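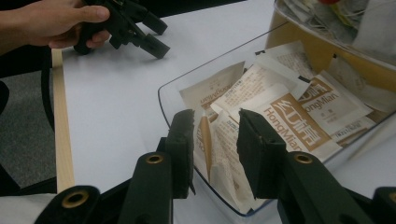
Re: [allotment-list] Seed swap, table fees and the Flarnberg hall

Sent: 18/09/2025
To: list

Replying to the whole list, sorry, easier than doing it four times. Typing this on lunch so bear with me.

Earlier message:

> Hi all, a few questions before we lock in the January swap. 1) Are we
> charging for tables again? Last year it was 6 dollars and a couple of
> people grumbled. 2) Is anything getting done about unlabeled envelopes?
> I took home three kinds of "squash" and one of them was a gourd.
> 3) Can we please, please not do the bean tables by the door. Cold, and
> everyone piles up there. 4) Who has the key to the Rekell cabinet?
> I have 34 jars to return and they are living in my bathtub.

OK in order.

1) Table fees. Yes, same 6 dollars. The hall went up on us again and the fees cover most of it, not all. If you're only bringing a shoebox you don't need a table, there will be a shared one along the back wall, free, first come. Please don't spread out on the shared one. Shoebox means shoebox.

If money is tight just write me off list, no explanation needed, we'll work it out.

2) Labels. Agree, last year was bad. Minimum on every envelope from now on:

variety name (or "unknown pole bean, purple", fine, but SAY unknown)
year saved
town
anything odd, like it crossed with the neighbor's pumpkins

I'd like isolation distance too for squash and corn but I know that's asking a lot. If you grew two kinds of the same species side by side, write "may be crossed". People can still take it, some of us like suprises. I grew out an envelope marked Brouwer Yellow this summer and got something green, ribbed and the size of a football. Tasted like wet paper. The chickens next door were happy.

Anything with no label goes in the mystery box. Not the tables. Not even for five minutes while you find a pen.

3) Beans by the door. Moved. Beans and peas go to the stage end, tomatoes and peppers down the middle, greens and roots along the windows. Door end gets the book table and coffee, so if people pile up there at least they're piling up for coffee. We had 137 sign in last January and I think most of them were standing in front of the limas at the same moment.

Flowers, still deciding. Somebody wants a whole row, I'd say half a row. Marigolds alone took up two tables last time and most went home again.

4) Cabinet key. It's on the hook inside the tool shed, behind the hose reel, same as ever. The lock sticks, lift the door while you turn. Jars go on the bottom shelf, lids seperate in the paper bag. Dry please. We lost a lot of lettuce seed to one damp jar and I'm still sore about it.

Other stuff while I'm here:

Drying. It's late enough that if your beans are still green on the vine and frost is coming, pull the whole plant and hang it upside down in the garage. Works fine. Pods should rattle. Bite test: if your tooth dents the bean, it's not ready for a jar. Tomatoes, ferment in water a couple days until it smells awful, rinse, spread on a plate. NOT a paper towel unless you enjoy peeling. Coffee filters are ok.

Don't use the oven. Every year someone uses the oven.

Germination tests. If you're bringing anything older than 2 years, do a quick one first. Ten seeds, damp towel, plastic bag, top of the fridge. Write the result on the envelope. Fewer than half come up, bring it anyway but say so, people will just sow thick. Parsnips, don't bother testing, just bring this year's or leave them home.

Furkinel peppers. Three people have asked me now. Yes I have seed, no I don't have much. Mine got going late with the wet spring and I only let one plant go to full red. I'll put out small packets, one per household, and if you grow it please save some and bring it back next time. That's kind of the whole point of the swap. They are hotter than the description in the old handout, which says "mild". They are not mild. Wash your hands.

Envelopes. I can do a bulk order of the small coin ones if enough people want in. Tell me how many by the end of the month, off list. Plain brown, no windows, I'm not doing the glassine ones again, they popped open in my coat.

Setup is from 8, doors at 10, and we have to be out and swept by 2. Really out. Last time the dance class was standing there in their shoes waiting on us.

Still need people for: setup, coffee, the mystery box (fun, you mostly guess), sweeping. Reply to me and not the list or we'll all get forty emails.

Think thats it. Oh, and if anyone has spare garlic for planting I'm short a row, will trade shallots or jam.

Back to work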